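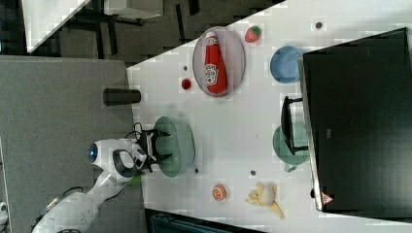

집에서 로봇팔을 조립하려면 전용 작업실이 꼭 있어야 하느냐는 문의가 공동작업장 Skastholm 게시판에 올라왔고, 한 이용자는 그 아래에 작업실보다 흔들리지 않는 탁자가 먼저라고 답하였습니다. 본 페이지는 이와 같이 반복하여 접수되는 문의를 정리한 것입니다.

Kiltlow 탁상형 로봇팔 자가 제작 자주 묻는 질문

개인 작업실이 없어도 제작할 수 있습니까?
가능합니다. 가정에서 제작하시는 경우에는 상판이 흔들리지 않는 탁자를 사용하시고, 로봇팔이 움직이는 범위 안에 사람이나 반려동물이 들어오지 않도록 하여 주시기 바랍니다. Skastholm 공동작업장 이용을 원하시면 사전에 작업대를 예약하셔야 합니다.

한 작업대를 동시에 몇 명까지 사용할 수 있습니까?
전원을 넣은 상태에서는 2명까지 허용됩니다. 이 중 1명은 비상정지 버튼 옆에 있어야 하며, 자리를 비울 때에는 반드시 전원을 차단하여야 합니다.

집기 연습에는 어떤 물체가 적합합니까?
가볍고 모양이 서로 다른 물체를 권장합니다. 장난감 바나나와 딸기, 그릇, 컵, 케첩 병 등 주방에서 볼 수 있는 물건이면 충분합니다. 내용물이 든 유리 용기와 날이 있는 도구는 사용할 수 없습니다.

접시나 그릇은 어떻게 놓아야 합니까?
초기 시험에서는 그릇 하나만 놓고 시작하십시오. 그리퍼가 그릇의 테두리에 닿지 않고 접근하는지 저속으로 확인한 뒤 물체를 추가합니다. 넘어진 컵이나 병은 세워 둔 것과 잡는 방향이 다르므로 별도의 동작으로 저장하여야 합니다.

케이블이 손목 관절에 걸립니다. 어떻게 조치합니까?
먼저 전원을 차단하십시오. 손목이 양방향 끝까지 회전할 수 있을 만큼 여유를 두고 케이블을 다시 고정한 다음, 손으로 관절을 천천히 돌려 당겨지는 구간이 없는지 점검합니다. 피복이 손상된 케이블은 테이프로 감아 쓰지 마시고 교체하여 주십시오.

Kombo 제어 프로그램은 무엇부터 설정합니까?
기준 위치, 동작 범위, 속도 제한의 순서로 설정합니다. 동작 저장 공간은 계정당 1000건이며, 한도에 도달하면 새 동작이 저장되지 않습니다. 필요한 자료는 미리 개인 저장장치에 옮겨 두시기 바랍니다.

Stasider 받침대에 고정해도 됩니까?
됩니다. 다만 고정 나사 5개를 모두 체결하여야 하며, 일부만 조인 상태에서의 시험 운전은 금지됩니다. 가정용 탁자에 클램프로 고정하실 때에는 상판 아래쪽에 보강판을 대십시오.

작업 중인 로봇팔을 작업장에 보관할 수 있습니까?
예약 기간에 한하여 보관함을 이용하실 수 있습니다. 8월에는 보관함 정비로 신규 신청을 받지 않습니다. 작업대 위에 남겨 둔 부품은 오후 9시 이후 분실물로 처리됩니다.

기타 문의는 Skastholm 이용 안내 게시판에 남겨 주시기 바랍니다.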